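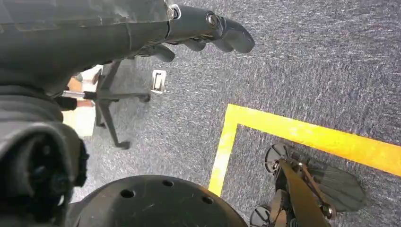

The last bus home now leaves before the late shift finishes, one passenger told a public meeting in Kanstead, and a taxi to Jivdale costs more than two hours' pay.

The meeting was called after Trodon, the company that runs the 64 between Kanstead and Jivdale, cut the evening part of its timetable in May. The final bus used to leave Kanstead bus station at 10.40pm. It now goes at 8.15pm, and the Sunday service has stopped altogether.

Trodon said passenger numbers after 8pm had fallen for several years and that the late buses no longer covered their fuel and wages. The company told the meeting it had 4 drivers' jobs unfilled at its Kanstead depot and had chosen to protect the morning and school runs.

Several people at the meeting questioned the passenger figures. They said buses had often failed to turn up during the winter, and that regular users had given up and made other arrangements. Trodon accepted there had been cancellations — mostly in January and February — but said the fall in numbers had started well before then.

A petition asking for the old timetable has been signed by about 3,000 people. It was handed to the district council at the end of the evening. Copies are still on the counter at Jivdale post office and can be signed until the end of the month.

The council said it had no power to make Trodon run the late buses but could pay for them as a supported service. It has asked for prices from Trodon and from Sandhu Coaches, which already runs the 127 to the hospital. One option is to send the 127 round by Jivdale after 8pm. That would add 20 minutes to the journey for hospital staff, and a speaker from the hospital side of town said it should be tried for a few weeks before anything was signed.

Any supported service would start in September at the earliest. Until then, Trodon said, return tickets bought for the 64 will be accepted on the 127 as far as Mill Lane, where there is a footpath into Jivdale. The path has no lighting beyond the allotments.

The council will discuss the prices at its next transport meeting, which begins at 6.30pm in Kanstead town hall and is open to the public.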